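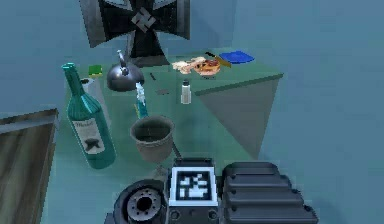
Shopper panel notebook, December, started 8:40 am

Recap for whoever picks this up after me. We are testing whether a "voted best by shoppers" badge on the shelf wobbler moves anything for Zodport's dishwasher tablets. The client believes it does. The client has already printed the badges, so the spirit of inquiry is running hot.

Design as agreed with Noreen: two versions of the shelf strip, one with the badge in gold, one with the same space taken up by a plain colour block. Panel invited, 709. Usable responses as of this morning, 249. The rest opened the email, admired it and went on with their lives. Kojo wants to send a third reminder. I said one more and we stop, as the second one produced mainly unsubscribes and a long note from a man in Moncton about phosphates.

9:30. Sorted the open-ended answers. The badge gets noticed, which will please everyone. Asked what it was for, people said: a warranty, recycling, "some kind of grocery store thing," and the Olympics. Thirty-three of them named the wrong brand altogether and gave the credit to Cludau, who have no badge and did nothing. Montserrat suggests we invoice Cludau.

Note on coding: I've put "recycling" and "eco" in the same bucket. Augustina doesn't agree and she may be right. Her version of the sheet is in the shared folder with her initials on it. Please don't overwrite it the way mine was overwritten last month, culprit unknown, Kojo.

11:15. Call with Emília at Testetura, who license the badge. Asked her, as neutrally as I could manage, what a winner generally does with it once the dinner is over. She said most put it on the pack and leave it there. A few brief their store reps on it, and those are the ones who renew. No numbers offered. She'll send the usage guide, which apparently has four pages on the minimum clear space around the logo and one paragraph on what to say about it.

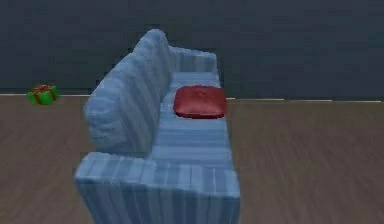 Montserrat Ortuño

1:50 pm. Taking over the page while the usual hand is at the dentist. I never suggested invoicing Cludau in writing and would like that noted.

Reran the purchase-intent question without the people who finished the survey in under a minute. The gap between the badge and the colour block gets smaller. It doesn't vanish, but I wouldn't hang a media plan on it. What does hold up is the wording test. "Voted best by shoppers" on its own does little. Add who voted and in which category and people start behaving as though it means something. Dull, but usable.

Noreen's view is that the client will hear "badge works" whatever we write, so the wording result should go on page one and the badge result on page 2. Agreed. Kojo is redoing the chart, this time with an axis that starts at zero.

Also: Amoah quoted on the in-store leg. Six stores, strips swapped weekly, sales data from the till. Their price is fair and their timeline is a work of fiction, given that it has strips going up the week before Christmas when no store manager in Ontario will let a stranger near an aisle end. Asked them to requote for the new year.

3:20 pm. Still to do:
Final reminder out, then close the panel.
Settle "recycling" versus "eco" with Augustina, over coffee if necessary.
Get Emília's usage guide and check whether our reworded line is even allowed under it.
Find out who told the client Friday-style casual results were coming "any minute." The draft goes when the chart is done.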